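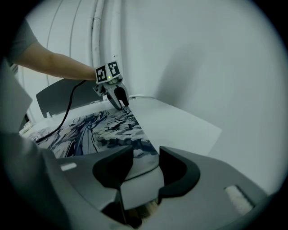 Search this blog
Type and hit enter

I finished Pramidley on Saturday, all 1,451 pages of it, and I'm still not convinced it needed to be four radio plays first. The publisher says Intan Nasution wrote the scripts in a month and "discovered" the novel inside them. Maybe. The first 400 pages read like dialogue with the sound effects taken out, and Olteanu's colour jokes about the grey moon were old by chapter 10.

Ramon gets one good scene at the harbour. Then he's gone until the end.

There's a sequel, Heltivance, due in February. I'll borrow it from the library.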